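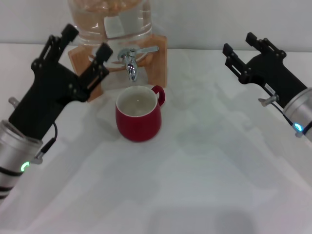 Rosemarie Wiegand reckons a drink station should start with the cup and work backwards, and that if you can't get your favourite mug under the tap, you've bought the wrong stand. I've come around to her way of thinking, and it's more or less how this whole folder ended up organised.

So, g'day, and welcome to the Torholm drinks corner notes! This is the readme for a set of pictures and short write-ups on serving drinks at a bench or table: dispensers, stands, mugs, trays, and what goes where. There are 1,515 pictures in the full set, sorted into 7 folders. The picture up top comes from the mugs folder (glass dispenser on a light wooden stand, red ceramic mug directly below it, white tabletop) and it's a fair taste of the rest.

What's in the folders

mugs – anything with a handle. My favourite folder, and the messiest.
tumblers – glass and plastic mixed together, sorry. Fabrice Huet wants them split and he's probably right.
stands – mostly wood, a few wire ones.
dispensers – glass jars, urns, the odd jug that somebody talked me into.
trays – smaller than I'd like.
table_layouts – whole setups, from a single cup to a proper party spread.
odds_and_ends – coasters, spoons, sliced lemons, you name it.

Each folder has a plain text file called notes.txt with one line per picture. I write the colour first, then the material, then the thing itself, so "red ceramic mug" and never "mug, red". If I couldn't tell what something was made of I left the material out. Please do the same if you send me lines!

Words I use

A "mug" has a handle and a "cup" doesn't (Anneliese Reuter and I went back and forth on this for most of July). A "stand" lifts the dispenser off the table. If it only sits flat underneath to catch drips, it goes in trays.

Known problems

White tables are everywhere and dark ones are scarce, so don't use this to work out what tables people own. Tea drinkers are badly under-served. There are also 40 pictures in tumblers with no line in notes.txt yet – I'm chipping away at them after dinner.

Using it

Help yourself for home, class or hobby projects, and a mention of Torholm would be lovely. If you spot a mug filed as a cup, tell me the folder and the line number and I'll fix it in the next tidy-up. Version 6 is the current one.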